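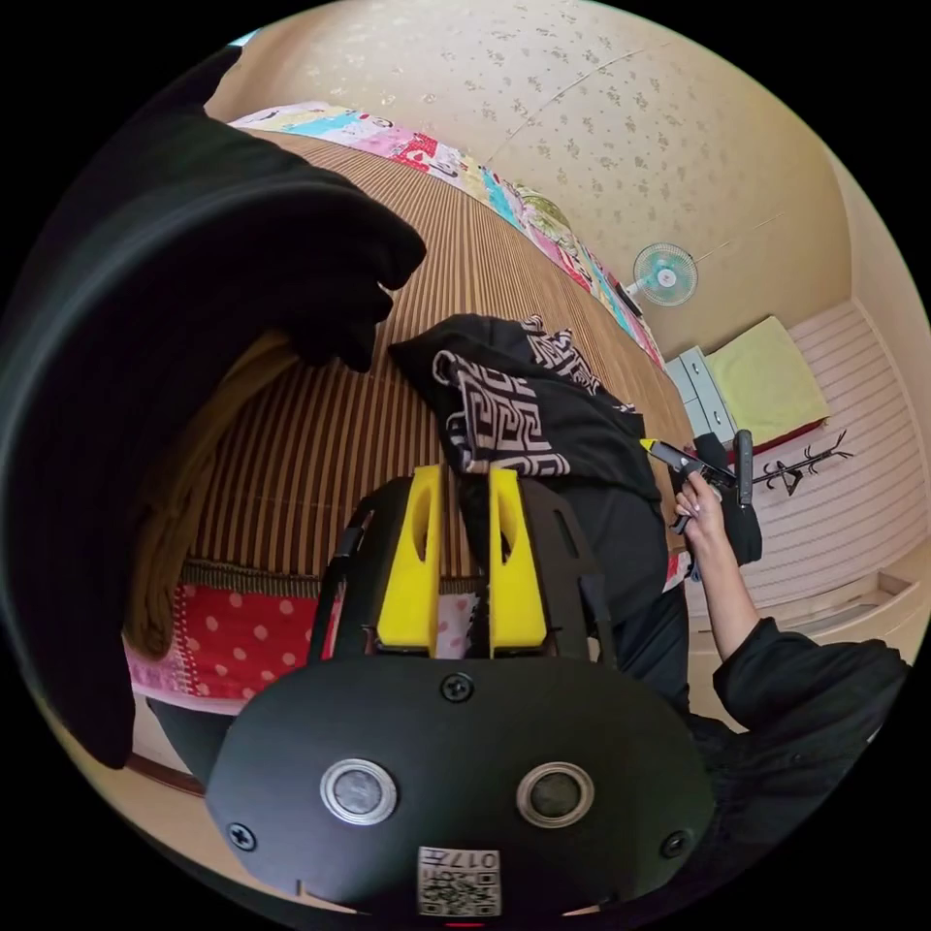

Folding clothes by hand-held gripper, week two, and I need someone to tell me if I'm doing the passes too fast. Getting some 400 usable demos out of 504 recorded and the rest get binned by the checker for "motion too quick" or tracking lost. Working on a bed with a striped woven mat over it, one gripper in each hand, black garment with the white key pattern on the mat. Dark clothes seem to be the worst. Light stuff sails through. Is it the garment or is it me? Software is the Gratov recorder, default settings, havent touched anything.

posted by matpress, Feb 16, 2025

---

tealeaf_9
Replying to matpress

Bit of both. Dark cloth on a busy background isn't as bad as people make out, the tracking mostly uses the room. Your stripes might be hurting though. Repeating pattern, everything looks the same as the bit next to it. Try a plain sheet for one batch and compare.

Also how long is each demo?

---

matpress

Twenty seconds ish. Sleeves in, fold in half, fold again, let go, hands back to start.

---

oldbracket

Twenty seconds for a full fold with two grippers is quick. I take nearly double that. You're folding like a person who wants the washing done. The arm at the other end has to copy it and ours can't get anywhere near that speed without dropping the sleeve.

Slow down at the grab. Close, wait a beat, then lift.

---

burkon_fan

Disagree with oldbracket. If you pause at every grab the policy learns to pause at every grab, and then some days it just sits there holding a sleeve forever. We had this with towels in December. Re-recorded the whole lot at normal speed with no stops and it went away. Even speed matters more than slow speed imo.

---

oldbracket

A beat isn't a stop. Half a second. And towels are squares, a top has sleeves and a neck and it lands different every time you chuck it down.

---

burkon_fan

Half a second is plenty for it to get stuck on. Seen it.

---

tealeaf_9

You two had this exact argument in the Gurnon thread.

matpress – what's your start position like? Do you drop it crumpled or lay it flat?

---

matpress

Crumpled. Pick it up, drop it, go. Thought variety was the point?

---

tealeaf_9

It is, but do it in stages. First lot nearly flat, then a bit messy, then proper crumpled. If all 504 start in a heap then half of every demo is you hunting for a shoulder seam and doing it differently each time. Thats probably your fast motion flag as well, people flick the cloth about when they're looking for an edge.

---

matpress

ok that is exactly what I do. Flick flick flick. Damn

---

lowshelf

Why not just use remote control on the real arm? Genuine question. We run a Bezerra leader arm setup and you find out straight away what it can't reach. No binned demos because if the arm can't do it you can't record it.

---

oldbracket

Slow as anything though. And you need the arm there. With hand grippers you can sit in any room and get on with it.

---

lowshelf

Sure but 100 odd binned out of 504 isn't free either. I'd sooner have 3 good ones an hour than a pile I don't trust. OK more than 3 but you get me.

---

burkon_fan

Depends what you're after. For cloth I'd take the hand grippers every time, can't feel anything through a leader arm.

---

tealeaf_9

Agree with that at least. One more for matpress, check your two grippers aren't crossing in front of each other. If the left one covers the right one's view during the second fold you'll lose tracking there, always at the same step. Look at where in the demo they fail before changing anything.

---

matpress

Just went through the failed ones. Loads of them go at the second fold, arms crossed over. The too fast ones are nearly all right at the start, the flicking.

So plan is plain sheet, start flatter, dont cross over. Target was 900 by the end of the month, can't see it now. Leaving the pause thing alone until you two agree

---

oldbracket

Try fifty with and fifty without. Post the results.

---

burkon_fan

Same garment for both or it means nothing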